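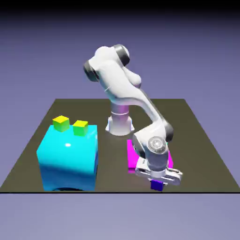
Brostametti dropped its spokesman. Does signing the petition do anything now?

Posted in Consumer Matters

My sister-in-law forwarded me a petition asking Brostametti to stop selling cookware with that TV chef's name on it, after what he said about striking bus drivers. I signed on Wednesday. By dinner the company had put out a statement saying it was "parting ways" with him. The petition had 2,386 signatures. I would like to believe mine was the one that did it.

Two things. The petition is still up and still asking people to sign. Why? And the Clullthorpe store still has his skillets out, marked down to half price. Is that allowed?

saucepan_lid

wearylurker

Petitions stay open until whoever started it closes it, and they never close it, as your email address is worth more to them than the skillet question. Look for the unsubscribe link at the bottom. I signed one about a parking garage and have had 130 emails, 4 of them about parking.

As for the store, ending an endorsement deal usually stops new orders. Stock they already paid for is theirs to sell, unless the contract says otherwise, and many contracts allow a sell-off period. So yes, probably allowed. The statement likely says "going forward" somewhere. That phrase is doing a lot of lifting.

gravyboat22

just dont buy the pan

Brorik did the same thing with that golfer and everyone forgot by June

notalawyer_but

Agree with wearylurker on the stock. I'd add that companies rarely drop anyone over a petition that size. Read the statement again and see if it mentions sales. When Waaka let its weatherman go there were 2 paragraphs on values and one line on "a review of underperforming lines," and I know which part I believed.

If you want to be heard, write to customer relations and say what you used to buy and have quit buying. Keep it short. You'll get a form reply and possibly a coupon, quite likely for a skillet.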